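Home Updates Snack Boxes Contact

Snack boxes, progress note for March

Hi Hye-jin,

You asked for something short and readable this time, so I'm skipping the spreadsheet and just telling you how it's going (the spreadsheet is in the shared folder if you miss it). We've packed and sent 26 boxes since the last note, and the Rillar money has now covered all the padding, all the tape and most of the postage. I'm really pleased with that!

The big change is that we stopped buying new cartons. Siebe put out a call for gift boxes people had lying around at home, and they came in by the armful – lids, trays, tins, the lot. The shallow shiny ones are my favorites. They don't hold much, but whatever you put in them looks like a present, and the kids in Virnalthorpe open them in bed half the time anyway, so nothing deep or heavy is any use to them.

We did learn something about shallow boxes, though. If you tip the snacks in they slide to one corner and the first thing you see is the back of a wrapper. So now each one goes in by itself, face up, with the picture side showing. It takes longer. Nga Mạc timed herself and she needs four minutes a box when she's chatting, and she's always chatting.
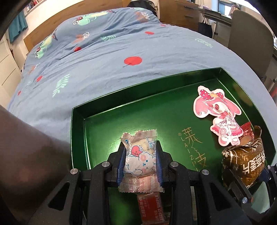 Wrapped cookies and little pastries are still what gets the warmest thank-you notes, mostly on the strength of the wrappers. Anything with a smiling face on it wins. We tried plain crackers in a few boxes last month and got polite silence, so I've dropped them from the order and moved that bit of budget over to the twist-wrapped kind, which also survive the mail better than I expected. Crushed corners are down to almost nothing now that we fill the gaps with tissue.

Paper cutouts are going in too, one or two per box, cartoon animals mainly. They cost us next to nothing and they stop the lighter boxes from looking bare. Yaryna Horobets has been cutting them out in the evenings, and she leaves a white border around each one so the ears don't tear off. Please don't ask her to do more than she's doing! I'd like to pay for a decent pair of scissors for her out of the supplies line, if you're OK with that.

What's not going so well: labels. Some of our snacks come from the Asian grocery and the ingredients aren't printed in English, and two parents wrote to ask about nuts. Jasper is putting together a one-page sheet with every item we send, translated, to be tucked under the lid. Until it's done I'm holding back 6 boxes where I can't answer the question myself. They're on my spare bed, which has been the packing table since the start – I'd love to have a guest again someday.

Next up is another 31 boxes, and I have enough trays for all but a handful of them. I don't need more money for this round. I do need a yes on the scissors and a yes on printing the sheet in color, and then we can get going.

Talk soon,
your packer-in-chief

Share 6 shares 4 comments

Comments

Nga Mạc
Four minutes WITH chatting is very good, I want that on record.

Siebe Van Loon
I have another bag of lids in the hall. A couple have lost their bottoms but they work fine as trays.

Yaryna Horobets
Yes please to the scissors. Mine are for hair.

Hye-jin Ryu
Yes to both. Can you send me the sheet before it goes to print?

Older updates Next Back to top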